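Stop throwing away the slow ones

21 Feb 2023

Most groups that gather examples for a learning system have a rule about what makes an example good. The rule is usually that the person doing the task finished it, finished it quickly, and made no odd moves on the way. Anything else is cut before training. I think this rule costs more than it saves, and I want to argue for a looser one.

I spent most of last year on a project we called Tiltis, which was about handling cloth with two hands. The collecting was done at ordinary tables, by people holding a gripper in each hand and doing small household jobs with a rag. A session was 100 takes. We had inherited our filter from Lennox, an earlier project that dealt only with rigid parts, and we did not look at it hard enough before we put it to use.

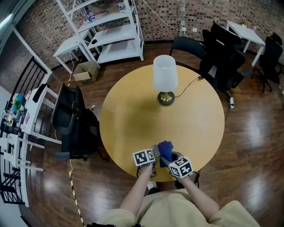 Cloth does not behave like a bracket or a block. Two people can start from the same spot with the same rag and be in different trouble three seconds later. One has a good pinch on a corner. The other has a fistful of the middle and has to let go with one side, find an edge, and start again. Under the Lennox rule the first take stayed and the second went in the bin.

By July we had recorded 2,000 takes and kept 836 of them. That number was reported as a sign of high standards, and I was one of the people who reported it that way. The trained policy looked very good when the cloth lay the way it did in the kept takes. When it lay any other way, the arms closed on air, or closed on a bad fold and carried on with the motion anyway. It had never been shown a bad fold being fixed. We had removed every case of that ourselves.

We then put back most of what we had cut and trained again. The second policy was slower. It hesitated more, and on the easy starts it was a little worse. On the hard starts it was better by enough that we never went back to the first one. I know one project is thin evidence. I would still like the people who defend strict filtering to tell me where they expect recovery to come from, if all the takes that contain it are thrown out.

The usual answer is that bad takes teach bad habits. There is something to this. Some takes really are useless: the operator was distracted, the tracking dropped out, the recording began after the task did. Those should go. A take where the person fumbled and then sorted it out is a different thing, and it needs a different label. We ended up with two plain notes per take, one for whether the recording was sound and one for whether the task got done. Only the first could remove a take. It added very little to the work.

The second answer is that speed matters, and a system trained on slow hands will be slow. I find this one weaker. Speed can be worked on later by other means. A missing skill cannot be sped up.
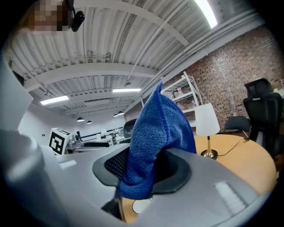
There is also the matter of what a strict filter does to the people collecting. If operators know that messy takes get cut, they stop making messy takes. They set the cloth down in the way that is easy to pick up. They stay in the middle of the table. They move in the manner they believe the reviewer likes. None of this is cheating – they are doing what the numbers ask of them. At the Plonditetti site, operators were paid a bonus on accepted takes, and after a few weeks you could hardly tell one person's work from another's. From the filter's side it looked like a great improvement. I would call it the point where the data stopped being worth the price.

Pay should be by the hour, or by sound recordings, and never by success. If you want variety, ask for it directly. Have the cloth dropped from a height before each take so the operator has no say in how it lands. Swap left-handed and right-handed people through the same task. Leave the lamp where it is for some sessions and move it for others.

I have been told this is fine for a small project and will not hold when the counts get large. Pletunden, the one we are setting up now, will be a fair test. We plan to start with 1,000 takes and no success filter at all, then see which ones hurt when they are left in – by training with and without them, and not by how they look to somebody scrolling through at a desk. If I am wrong, the takes will still be on the disk and we can cut them then. The ones we deleted for Lennox are gone.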